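FOR IMMEDIATE RELEASE
2023-05-16

Drumcombe asks the nation to stop buying kitchens it is frightened of

New guide from the worktop and kitchen planning firm argues that the island should be somewhere to put the shopping

Drumcombe, the kitchen planning firm best known for talking customers out of things, today publishes The Reasonable Island, a free guide for anyone about to spend a great deal of money on a large block in the middle of a room.

The guide runs to 80 pages, which the firm admits is 79 more than most people wanted. It covers the height of worktops, the depth of drawers, the placing of sockets and the delicate matter of whether anybody in the house will ever sit on a bar stool for longer than it takes to eat a slice of toast. It also contains a chapter on stone, a chapter on sinks and a short, rather heated chapter on pendant lights.

Drumcombe wrote it after asking 1000 of its past customers what they would do differently. The answers arrived in April and made humbling reading. The most common regret was a lack of anywhere to put a bin. The second was having put the bin somewhere clever.

"People come to us with a folder of pictures and a look in their eye," said Ludmila Slanina, head of planning at Drumcombe. "They have chosen the tap. They have chosen the handles. They have given the handles a great deal of thought. Then we ask where they chop an onion and the room goes quiet. I have seen couples discover in our showroom that they've been chopping onions in different places for years."

The firm's advice begins with a roll of masking tape. Customers are asked to mark out the island on the floor of their present kitchen, full size, and live with it for a fortnight. They must walk around the tape and not over it. Those who cheat tend to find out in the end, usually with a hip.

The chapter on sinks takes a calm view of an old quarrel. An island sink lets the cook face the room and talk to guests. It also lets guests face the washing up. Drumcombe suggests that households which rinse things as they go may have the sink on the island, and that households which let things soak should keep it against a wall and say no more about it. The hob gets much the same treatment. Put it on the island by all means, the guide says, but leave a decent stretch of clear worktop beside it, enough for a tray, a board and whatever has just come out of the fridge.
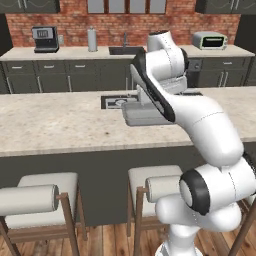
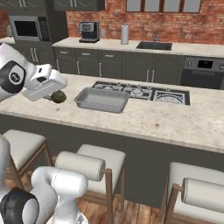

On the subject of stone, the guide is firm but kind. Pale marble is lovely and will remember every lemon you have ever cut. Speckled stone is more forgiving, and hides crumbs so well that some owners only learn of them through their elbows. Readers are urged to borrow the largest sample they can carry, leave it by the kettle and treat it badly. A small, clean square held up to a showroom window tells you a good deal about the showroom window.

Three finishes have been added to the Drumcombe range to go with the guide. Cekberg is a warm grey with a fine grain. Appiah is a soft cream with a brown fleck, meant for families and other careless people. Skindidau is very dark green, and was named after a long meeting at which everyone wanted to go home. All three can be ordered from today in matt or polished. The firm recommends matt, although it has noticed that customers like to stroke the polished one and then buy it.

Drumcombe is also bringing back its Second Thoughts visit. For £100, a planner will come to your house, look at drawings from any firm you like and tell you what is wrong with them. The fee is taken off the price if you go on to order from Drumcombe. If the planner finds nothing wrong, you get your money back and, in Ms Slanina's words, "a slightly sulky letter of congratulation".

The visit takes about two hours. Planners bring their own tape measure and will ask to see inside the cupboards. There is no need to tidy them first, and the firm would prefer that you didn't. A cupboard in its natural state says far more about what a household needs than any form. One planner's notes, quoted in the guide with the owner's blessing, read simply: "Four colanders. Ask."

Asked whether a firm that sells islands should be publishing reasons not to have one, Ms Slanina was unmoved.

"There's a page in the guide for people whose kitchens are too small for an island," she said. "It says, buy a table. You can sit round all four sides of a table and take it with you when you move. We don't sell tables, so you may assume I mean it."

The guide closes with a list of questions to ask any kitchen firm before paying a deposit, among them who will be fitting the worktop, where the joins will fall, what happens if the floor isn't level and whether the person smiling at you will still be answering the telephone in the autumn. Drumcombe has printed its own answers alongside. The one about floors is long.

Notes for editors

The Reasonable Island is free from the Drumcombe showroom and can be sent by post on request. A first printing of 4000 copies has been made. There is a large-print edition, and a single laminated sheet for people who would only like the part about bins.

Second Thoughts visits can be booked now. Planners will travel anywhere they can reach and return from on the same day, and will accept tea.

Samples of Cekberg, Appiah and Skindidau are available to journalists. Please say which size you would like. The largest is heavy, and we'd ask that somebody be in to sign for it.

Ludmila Slanina is available for interview on worktops, layout and storage. She would rather not discuss pendant lights again.

Press enquiries: the press desk, Drumcombe.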